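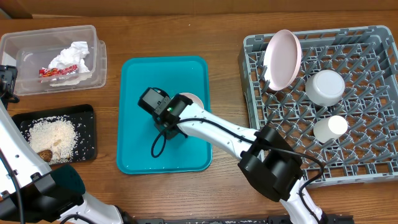 Chapter 3
The Work That Is Left Over

By Kirsty Gillies
April

When a machine arrives in a kitchen, the first thing that changes is the job title. At the Greltcombe staff canteen, the people who had been "kitchen porters" for as long as anyone could remember became "station attendants" on a Friday, a full week before the two-armed unit on the dish table had cleared its first tray. Their pay stayed where it was. The new title went on the rota, on the lockers and on a laminated sheet by the back door, and the attendants went on scraping plates.

I start with the title on purpose. Most writing about automation at work starts with the machine and what it can do, and then asks how people will adjust. That order suits the seller. In this chapter we go the other way. We look at a job as it was done before, break it into the tasks that filled a shift, and ask where each task went. Some went to the machine. Some went to another person. A few vanished, and a surprising number were new.

Clearing dishes is a good case because everyone has done it. You pick up a plate, deal with whatever is on it, and put it in a rack so that water can reach it. Written down like that, it has three steps. Anyone who has worked a lunch service knows the middle step is where the time goes. A cup comes back with a tissue stuffed in it. Rice sticks, and then it travels. A wrapper goes in with the food scraps and somebody has to fish it out before the bin is collected. None of this appears in the job description for a porter, and very little of it appeared in the proposal that Greltcombe's managers were shown.

That proposal came from a supplier called Uvero, and we will return to it several times. It promised that the system would handle 200 items an hour. The figure was repeated in meetings until it had the weight of a fact. Stellan Hedlund, who ran the canteen's day shift, asked what counted as an item. A cup was an item. So was a plate. A plate with half a lunch on it was, in the supplier's words, "an item requiring preparation," and preparation was outside the scope of the trial. In other words, a person would do it.

This is the pattern I would like you to watch for as you read. A task is split in two. The part that is easy to measure is given to the machine, and its speed is reported. The part that is hard to measure stays with a worker, and since it no longer has a name of its own, it tends to drop out of the accounts. The older term for this was "machine minding," and it was never flattering. Newer terms are kinder on the ear and describe much the same thing.

Hedlund kept a notebook during the trial. On one lunch shift he recorded 55 occasions when an attendant stepped in: to turn a cup over, to free something that had been gripped badly, to wipe the table, to restart the arms after they had stopped. Most of these took a few seconds. Added up they came to 18 minutes, spread so thinly across the service that no attendant could use the time between them for anything else. One of them told him it was like looking after a toddler near a road. She was never very busy, and she could not look away.

Supporters of the system had an answer to this, and it deserves a fair hearing. They said the notebook showed an early stage. Machines improve, and a count taken in the first month will look silly a year later. They also said that porters' work is hard on the wrists and back, that kitchens struggle to hire for it, and that anything which takes lifting and twisting out of a shift is worth some trouble. I agree with the second point more than the first. The wrists and backs are real. But "it will improve" is a forecast, and the people being asked to rearrange their working lives around it were not offered any share in being right.

It also matters who does the improving. When an attendant at Greltcombe learned that stacking the small cups on the left made for fewer stops, she told the others, and within days everyone did it. The number of stops fell. In Uvero's next report the fall was listed as a gain in system performance. I don't think anyone meant to take the credit unfairly — the report had a line for the system and no line for her.

The chapter has four parts. The first follows the Greltcombe trial from the first sales visit to the decision on whether to extend it. The second moves to Cultau, a hospital laundry where sorting was automated and then partly handed back to staff, and asks why the handing back was so quiet. The third looks at the Skinner warehouse agreement, in which workers won the right to log their own interventions and be paid at a separate rate for them. The last part deals with measurement, and it is drier than the others. Please don't skip it. Nearly every argument in the first three comes down to what somebody decided to write in a column.

Before going on, choose a job you have held, or one you have watched closely, and write down everything done in a single hour of it. Include the things you would be embarrassed to list. Keep the page, as you will need it for the exercises on Cultau.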